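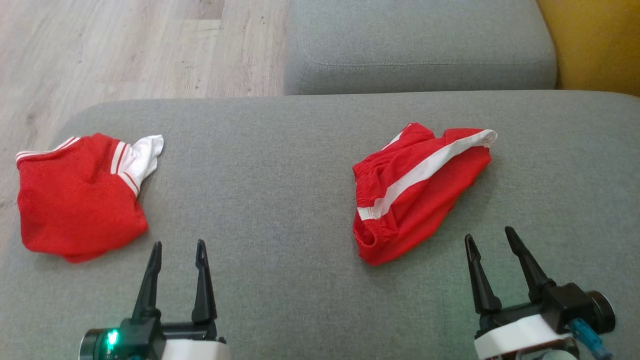
Ilona Sipos

OK wool people, I need opinions. I've been slowly going through a box of hand-me-downs from my aunt and half of it is little red knits, and every single time I wash red I lose my nerve. Last April I did a sweater in the sink with a splash of vinegar because my grandmother swore by it, and the water still came out like cranberry juice and the trim went pink. Pink! So what do you all do with red and white on the same garment? I have a hard water situation here in Prernport if that matters (the kettle looks like a cave). I've also got a bottle of Medve wool wash that I got at a craft fair and haven't opened.

marlpit_22
Vinegar doesn't set dye on finished knits. I know everyone's grandma said so, mine too. An acid helps when you're dyeing wool in the first place, with heat, and after that a splash in the sink is mostly going to make your kitchen smell like salad. What works for me is cool water, lots of it, and not letting the thing sit. Five minutes, tops. Then I roll it in a towel right away so the red parts aren't lying wet against the white parts. Most of my disasters happened while drying and I blamed the wash for years.

tansy and thrift
Gonna push back on the vinegar thing a little. I've used it in the rinse for ages and my reds come out brighter. Maybe it isn't setting anything, but with hard water like Ilona's it does get rid of that dull film you get from soap. So I wouldn't throw the bottle out.

marlpit_22
Fair, for the film. I'd still never tell someone it stops bleeding, that's how people get brave and soak things overnight.

oldhaspel
Is it even wool? Check before you do anything. If the labels are gone, snip a bit of yarn from an inside seam and drop it in a dish of bleach overnight — wool dissolves, acrylic just sits there. Outside or by an open window please. If it's acrylic you can relax, it hardly ever bleeds. Cotton is the one I'd worry about, cheap red cotton will run until the end of time.

Ilona Sipos
See, I didn't know that about the bleach! No labels on most of them. The one that bled was wool for sure because it smelled like a wet dog. I guess I'll go seam hunting tonight. What about those color catcher sheets, does anybody use them for hand washing or is that just for machines?

bobbin_lou
I cut them in half and swish them around in the basin, works fine. I wouldn't pay extra for the fancy ones. The Aserel sheets are what my store carries and they come out of the water gray-pink every time, so they're catching something. And do a test first! Wet a white cotton rag, press it on the red somewhere hidden, count to 30 and look at it. If the rag is clean you can quit worrying.

tansy and thrift
Seconding the rag test. I do it on the inside of a cuff.

oldhaspel
Color catchers are money down the drain if you ask me. An old white washcloth in the basin does the same job.

bobbin_lou
It really doesn't, I've tried both on the same batch of mittens. The washcloth came out barely tinted and the mitten cuffs were pink. But you do you.

wuverico_fan
Slightly off topic but if the trim already went pink, it isn't always a goner. Don't let it go through a dryer. Soak the whole thing again in plenty of cool water with a little more wool wash than usual, keep it moving, change the water as soon as it colors up. I had to change it 22 times on a Wuverico cardigan — my back was killing me — but I got the collar to a sort of cream I can live with.

marlpit_22
22 changes of water on wool, I'd be scared of felting it.

wuverico_fan
Same temperature every time and no rubbing. It grew a bit in the sleeves, that's all.

Ilona Sipos
Mine's been in a drawer since last spring so I doubt it'll budge but I might try it anyway. Doing the rag test on the rest first. Is the Medve stuff a no-rinse one, does anyone know? The back of the bottle is all smeared.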